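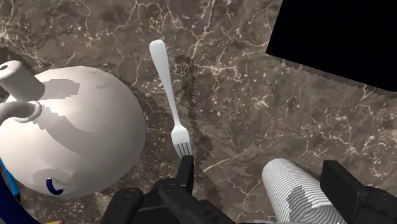 *Simulated kitchen counter with a kettle, a fork and the robot's gripper.*

**Seltis adopts testing rules for household robots**

Sat 4 July - Seltis has adopted a code of practice for testing robot arms in simulated kitchens. Members must complete 500 simulated trials of each task before any work begins in a real home, and must report failed attempts alongside successful ones.

The code was drafted in February at the Grestport centre. It also requires that 2 reviewers sign off on each set of results, and that records be kept for three years.

"A published score should come with the conditions it was earned under," said Anwara Siddiqui, who chaired the drafting group.

Roughly 20 laboratories are covered. The Jatusby office will accept written comments from members.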